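Is the Deltell open day worth the drive?

brusow40
They're showing the two-armed robot at the Produnstead site again in September. It's 40 minutes each way for me. Last time I saw one of these, a guy reset it between every try. Does it do anything on its own?

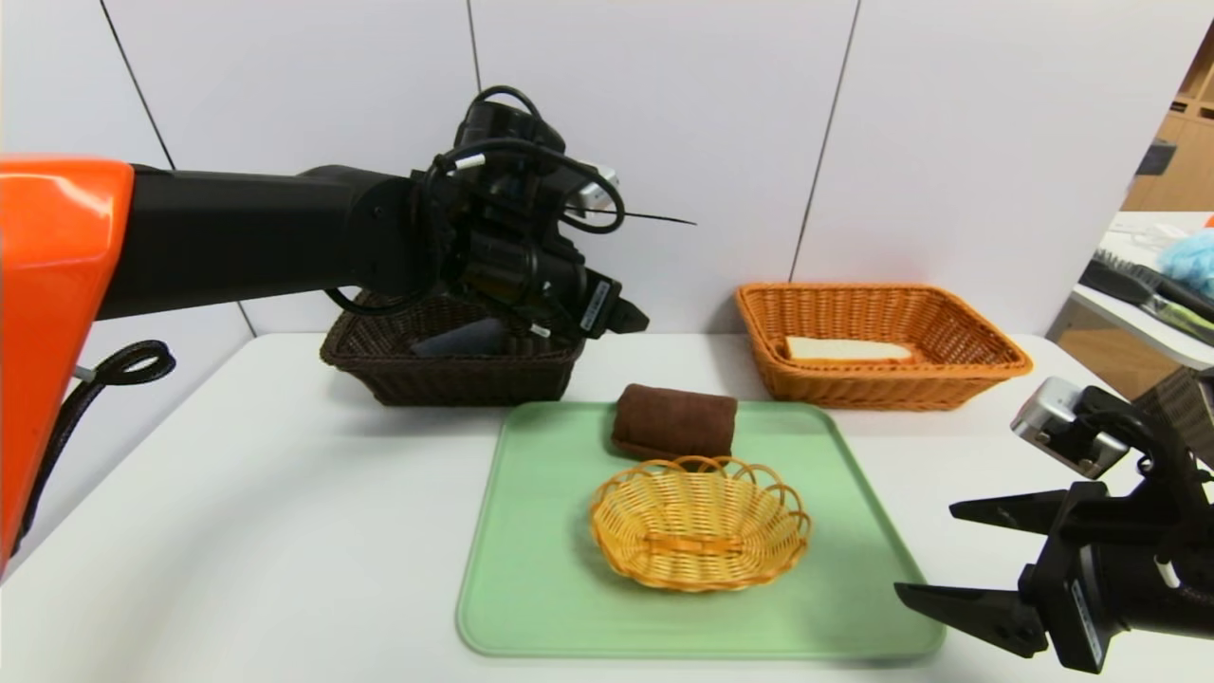

Also, can you ask questions or do you just get the sales talk?

oltmanns_fan
Went with my son, loved it!! Go early, parking is bad.

gripeandgrumble
I stayed for 11 tries at the towel and baskets job and wrote them down. It finished 2 without staff stepping in. The talk called that "near production ready." I'd want to see it with stuff they didn't pick out themselves. You can ask questions, but mine about speed got "it depends."

tallhedge13
Skip the talk and stand by the table. The techs will tell you more than the slides do.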